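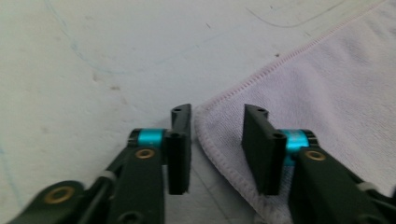
One corner of the lavender-pink towel, hem and all. A thin, faint blue line curves across the off-white surface.

Flarkdale Microfiber Towels, pack of 9
Review by Radomir Dimitriou

I bought these on a Tuesday at an hour when nobody should be choosing towels. The listing offered gray, "ocean" and a light lavender-pink, and the gray was out of stock until February. So my kitchen has gone pastel.

First, the good part. The looped side is soft and fuzzy and grabs crumbs the way a sweater grabs cat hair. I've used mine on counters, on the car dashboard and once on a dog, who gave no rating. Spills go in and mostly stay in. For glass I still reach for my old Rangel cloths, which are flat and ugly and leave fewer streaks.

The hem is where Flarkdale spent its money. It's stitched all the way around, plump and slightly rolled, and after some 25 washes mine hasn't let go of a single thread. The Brekgate set I had before this began unraveling in its second week and finished the job in its third. The downside is that a fat hem doesn't dry as fast as the middle, and it makes a folded stack lean like a bad fence.

What they won't do is remove marker. My work table has a blue line across it that has now survived 2 brands of towel and a bottle of Zorkar surface spray. The towel moved the spray around very evenly.

Wash them cold, skip the fabric softener, and keep them away from anything with Velcro. They also collect specks of whatever was on the table, so give them a shake before you go near anything shiny.

Four stars. I'd have gone to four and a half for gray.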